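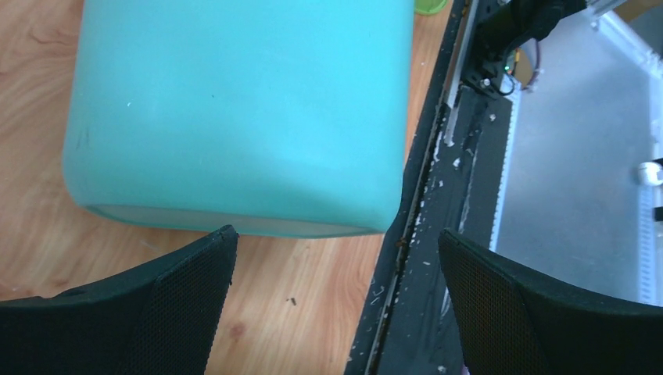 I have been meaning to write up the container situation for a while. In April I threw out most of the mismatched boxes we had, kept the few I liked, and started over on how the small stuff in this house gets sorted. It took longer than I planned and I'm still not done with the drawer by the back door.

The old system was shoeboxes. They worked fine until the lids went soft, and then they got stacked anyway and the bottom ones caved in. I also had a set of clear tubs from Ultix that I bought on sale years ago. The tubs were okay but the corners cracked in the cold garage, one after another, and you can't buy single lids for them.

So now I use fewer pieces, and they're different colors. The turquoise container is the main one. It has rounded corners, so there's no tight angle for crumbs and thread to pack into, and it wipes out in one pass with a damp rag. The surface is matte and picks up lint and little marks. It doesn't bother me much. I wouldn't keep it on display in the living room.

I bought it at Kuruc on Windale Road, the store with the narrow parking lot. They had the same shape in a cream color and I almost got that. What decided it was how often I ask somebody else to fetch things. "Get me the turquoise one" works from two rooms away. "Get me the cream one" would get me any of several things.

What I've settled on is sorting by how often I reach for something and forgetting about what category it belongs to. I used to keep all the tape together. Now the packing tape lives with the scissors and the marker, and the weird tapes (the foil kind, the cloth kind) are in the hall closet with the paint stuff. I had read that advice in a few places and ignored it.

The wood table is where all of the sorting happens. I like it for this. The grain is light and the planks are wide open to look at, so a dropped screw shows up fast. Wood does hold on to dust along the joints, though, and I go over it with a dry brush before the damp rag or the dust turns to paste. If you have metal strips or rails along the side of a work table, brush those first. Any groove will fill up with grit, and you'll just drag it back over the clean part if you leave it for last.

For the sort itself I set the bin in a back corner and the tray on the other side, near the right edge. The tall white bin takes anything that's leaving that spot for good, whether that's trash or the donation bag. I make the second decision later, at the door. The green tray is for things I can't place yet. I give myself 7 minutes on the tray at the end, with the timer on the stove, and whatever is still in it goes on a shelf for the month.

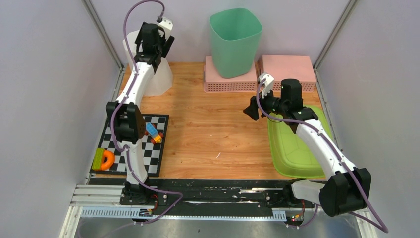

Renata Toledo: I'd swap those two. With a tall bin in the back corner I never see how full it is, and I end up burying things I wanted. I keep mine on the floor by my left foot and give the tray the corner. Also, what are you doing about cords?

I tried the floor for a couple of sessions after I got that comment. It does free up the table. But I kept kicking it, and I have to bend down to take something back out, so the bin went back to the corner. Her point about burying things is a good one and I now tip it out once, halfway through, before it gets deep.

On cords - I don't have a great answer. I coil each one, put a twist tie on it, and write what it belongs to on masking tape. The ones I couldn't identify went to Dalibor Šimko, who took the whole bag and brought back 3.

A note on size. I measured the food tubs I had been using for hardware and most of them hold 900 ml, which turned out too deep for screws and washers. You dig. Shallow is better for anything smaller than a thumb. I now have a flat Nisau divider box for those, and the deep tubs went back to the kitchen for rice and lentils.

Next is the back door drawer. It has dead batteries, keys to locks we no longer own, and a stack of takeout menus, at least one from a place that closed. I plan to pull it all the way out and carry it to the table. Sorting a drawer while it's still in the cabinet has never gone well for me.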